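Vetach Drimimine Handheld Teaching Grippers (Pair)

26 May 2023
Shares 46 | Comments 5

Drimimine is a two-handed teaching set for recording manipulation tasks without a robot present. The operator holds one gripper in each hand, performs the task directly, and the recorded motion is retargeted to the arm later. It is sold as a matched pair, left and right, and the sides are not interchangeable.

Each gripper has a rigid marker housing at the base and a tapered fingertip assembly ahead of it. Square fiducial markers are fixed to the top, rear and inner faces of the housing, so a head-level camera keeps a usable pose estimate when the wrist is rotated. Fingertip opening is logged separately and written to the same timeline as the pose.

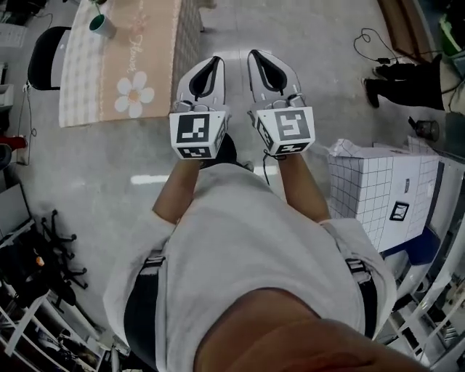

Left and right grippers in use, operator's view. Top, rear and inner markers visible on both housings.

Recording starts and stops from the Vida desktop software. Before the first take, hold the grippers side by side in front of the torso with the fingertips unloaded and run the zero routine. It takes 5 seconds. Repeat it after any change of operator or headset position.

Marker faces should be kept clean and matte. Strong overhead lighting can wash out the white blocks at shallow angles – lower the exposure in Vida before adding more light. Tablecloths and patterned coverings do not affect tracking, but other fiducials from the same dictionary do and must be removed or masked.

Specifications

Configuration: left and right, mirrored
Markers: square fiducial, black and white, multiple faces per housing
Recording length: up to 29 minutes per take
Stored takes per project: 1,000
Export: joint targets or Cartesian poses, via Trirell plug-in
Fingertip inserts: black, replaceable

Shoulder straps, headset and camera are sold separately. Replacement inserts ship in matched sets – do not mix worn and new inserts on one gripper, as the opening calibration will drift.

Share | 5 comments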